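The Candle Situation

I own more candles than I have evenings.

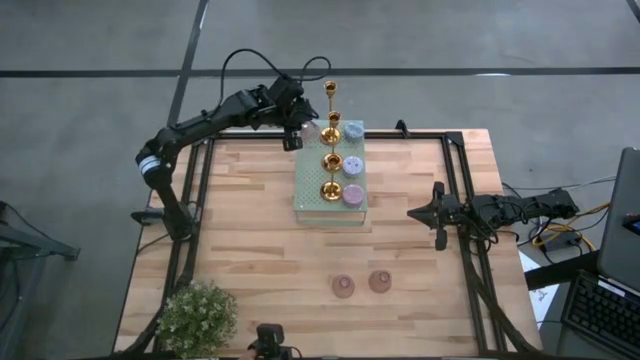

It started in August, a ridiculous month to get interested in fire. We were having the kind of heat where you stand in front of the open fridge and pretend to think about yogurt. And there I was in the back aisle of Grasmont, the home goods place out past the car wash, with a gold candlestick in each hand, trying to decide whether I was a tall person or a short person. Candlestick-wise.

I bought both heights. I wanted the tall one with the two tiers, because it looked like something you'd carry up a staircase in a nightgown, and then I got a pair of short ones to keep it company. The short ones have a round dish at the bottom and a little cup on top, and they are the ones I like now. The tall one is a diva. It looks wrong next to everything except the short ones, so they travel as a group.

Gold was a risk. My house is mostly the color of oatmeal, and shiny gold has a way of making oatmeal look like it has given up. But I've been told for years that a room needs "a little something," usually by people who are looking at my room when they say it.

Then came the jars. I would like to blame the Holter catalog, which arrives whether or not I've moved, and which had a whole spread of speckled candle jars in colors that sounded like a paint store having feelings. I went for the bluish-gray first. Sensible. You could put a bluish-gray candle in a dentist's office. Then I added the lavender blue, since it was right there, and then a pinkish purple one that I have no defense for. They all have the same dotted, bumpy surface, and I have caught myself running a thumb over it while on hold with the insurance company.

My theory was that gold and purple would be too much. My theory had not considered that I might like too much. Lined up, the sticks in one row and the jars in the next, they look almost planned. It's the matching shapes that do it. If you repeat something enough times people assume you had a reason.

The trouble is where to put them. I have tried:

The mantel, which slopes. I didn't know it sloped until I put something on it with a round base.

The dining table, where they were lovely for one dinner, and then someone asked for the potatoes and we spent the rest of the meal passing things around the tall one like it was a traffic island.

The bathroom, briefly. Too much glamour for a room with a plunger in it.

The windowsill, where the pinkish purple jar had a nice couple of mornings in the sun until I remembered what candles are made of.

At the moment they live on the sideboard, a piece I bought from Grisau when they were clearing out the floor models. It has a scratch on one side and I got 18 percent off for the scratch, a number that still bothers me. Who decided on 18? I've put the tall candlestick at that end so people look up instead of down.

I do have some rules now, for anyone else heading down this road. Shorten the wick before you light a jar, every time, even when you think you don't need to. Let the top melt all the way across on the first burn or you'll get a tunnel, and then you own a very pretty tube. Don't buy taper candles by color alone, because they come in different thicknesses, and a candle that's slightly too thin for its cup will lean like a man at a bus stop. A bit of foil around the bottom fixes it. Dust the gold with something soft. I used a paper towel once and I can still find the spot.

And don't do the math. I did the math. There are 52 weeks in a year, and if I lit one jar a week for one evening, as a treat, I'd still be working through these by the time the next Holter catalog shows up with its new fall colors. I've already seen a preview. There is a green.

The Khondokar shop downtown is having its candle sale this month, buy 6 and get the snuffer free. I don't have a snuffer. I've been blowing them out like a birthday guest and getting wax on the sideboard, on the good side, the one without the scratch. So you can see I pretty much have to go.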